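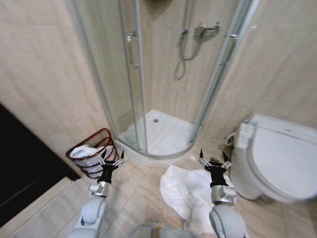
Transport & Climate | Newsletter
Share this 10 comments

Kurnby council to vote on port fuel levy

Councillors in Kurnby will decide in November whether ships using the town's harbour should pay a levy based on the fuel they burn while tied up at the quay. The proposal was published on 27th September and has already been through one round of changes.

The idea is simple enough. Ships in port keep their engines or generators running to provide light, heating, refrigeration and power for pumps. Most of them burn marine gas oil to do it. The smoke drifts over the streets behind the harbour, and the carbon dioxide goes uncounted in the town's own figures, which cover buildings, roads and waste but stop at the harbour wall.

Under the draft, any vessel staying longer than 2 hours would be charged according to the size of its auxiliary engines and the length of its stay. The highest charge for a single call would be £275. Fishing boats registered in Kurnby would pay nothing, and neither would lifeboats, pilot boats or vessels sheltering from bad weather. A ship that plugs into shore power would also be exempt, although at present only the inner berth has a connection and it can't supply anything larger than a small coaster.

Money raised would go into a separate account and could be spent only on extending shore power to the outer berths. That last condition was added over the summer. The first version allowed the council to use the income for "environmental purposes generally", and several people who answered the consultation said this was too loose.

Who has the power to charge?

Much of the argument so far has been about law. The harbour is owned by the council but run under its own set of rules, and dues can be raised only for the upkeep and improvement of the port. Council officers say shore power counts as an improvement. Barros, the shipping agent that handles most of the timber and animal feed coming into the town, disagrees. In its written response the firm says that a charge designed to change how ships behave is a tax in all but name, and that a local authority has no business setting one.

Barros also points out that international shipping rules are made at international level. It would prefer the council to wait for those rules to settle. Ships calling at Kurnby may already be paying for their emissions elsewhere on the same voyage, the firm says, and the draft gives them no credit for that.

Nasrin Jalali, who wrote the council's report, accepts that double charging could happen in a few cases. Her report suggests a refund on proof of payment under another scheme, but this has not been written into the draft yet. She told the harbour meeting that waiting was also a choice with a cost, and that people living on the streets nearest the quay had been asking for something to be done for years.

The effect on trade

Nobody at the meeting could say with confidence whether ships would go elsewhere. The nearest alternative is Mastum, which has deeper water and no plans for a levy of its own. Its dues are already higher than Kurnby's, and cargo landed there has to come back by lorry. The report says that for most regular callers the extra road journey would cost more than the levy. It is less certain about the occasional ships, whose owners choose a port late and mainly on price.

Elaine Marinho, who runs a small haulage business from the old fish market, spoke against the plan. She said her drivers relied on the occasional ships in the quiet months and that losing even a few would hurt. She was not against shore power, she said, but thought the council should apply for a grant and build it first, then charge the ships that refused to use it.

There is something in that. A levy on engines makes more sense when the captain has another way to keep the lights on. For the outer berths there is no other way yet, so for the first years the charge would bring in money without cutting much smoke. The report admits this on its fourth page, in a paragraph that deserved more attention than it got.

On the other side, grants for this kind of work usually ask the applicant to put in a share. The council has no money set aside for it. Officers say that a steady income from the levy, even a modest one, would let them borrow their share and apply at the next opportunity.

What happens next

The consultation drew more than 100 responses, and a summary can be read at the library or the harbour office. Written comments on the revised draft are still being taken. The harbour meeting will look at the refund question once more before the full council votes.

If it passes, charging would start the following spring, with a review after 2 years. If it fails, the council has said it will go back to looking at voluntary agreements with the larger operators — something it tried before, with little to show for it.

Also in this issue: Bisness column, on what the new rules for van fleets mean for small firms.

Filed under: Ports, Emissions, Local government

Search this site Enter keyword Go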